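We use cookies to remember that you have already seen this notice. Accept | Manage settings

About Polari

Updated in May by the Polari front office

Polari teaches people to put things away. We have a longer version of that sentence for grant applications, but it comes to the same thing.

Our school takes up the upper floor of the old Brurker building in Grincombe, over a shop that sells mattresses and is very patient about the noise. We run short courses in sorting, packing, shelving and general household order for adults who were never taught any of it, which is most adults. We were certainly not taught it. The first Polari class had 7 students and a pile of donated kitchen goods, and it ended forty minutes late when the teacher couldn't find her keys.

Since then 304 people have finished the ten-week course. A few of them have gone on to work in stockrooms and moving companies. The rest have gone home and opened a closet, and we hear about that in more detail than you might expect.

How we teach

Everything starts on the grid. It's blue tape on a flat surface, laid out in squares, and it is the closest thing we have to a founding principle. New students put one kind of thing in each square. If something won't fit in a square, it is too big or you have too many of it. If something doesn't belong in any square, you have found your junk drawer, and we will get to that in week six.

People ask why the lines aren't straighter. The grid is put down by students as their first exercise, by eye, and we leave it the way they made it. A bit of wobble has never stopped a spoon from being in the right place. We did once own a laser level. It was put away somewhere sensible.
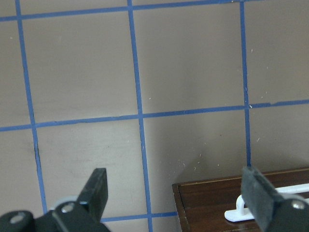 The grid, with a wooden tray at the near side. Blue tape, student work.

After the grid come trays. A tray is a square you can carry, and students are usually pleased to learn this, then a little annoyed at how long we talk about it. Weeks three and four are all trays: what goes on one, what comes off, and where you set it down when the phone rings. (On the grid. You set it down on the grid.)

Shelves are week five. Week six is the junk drawer, and we ask people to bring their own. We have seen some things. The school record is 106 loose batteries from one drawer, and the owner would like it known that a few of them still worked.

The second half of the course is packing. We pack for a move, for a weekend and for a long spell in storage, and then we unpack all of it again and find out who labeled the boxes. Boxes marked "misc" are returned to sender.

Where we work

Besides the rooms in Grincombe we teach an evening class in Kemeys, in a hall we share with a choir. The choir stacks its chairs beautifully and we have tried to hire several of them. Kemeys classes start at 6:30 p.m. and finish when the floor is clear.

Class size is capped at 10. We tried more, and spent the evening walking around each other with saucepans.

What we don't do

We don't visit your house. We don't sell bins, baskets or matching jars, and we won't tell you to throw out your books. We have no opinion on folding fitted sheets beyond a general sadness.

Joining a class

The next course opens for sign-up at the end of the summer. Write to the front office or come up the stairs next to the mattress shop. Bring comfortable shoes and something you have been meaning to deal with. If the office looks messy when you arrive, that is the week six material, and it's supposed to be there.

7 comments | 10 shares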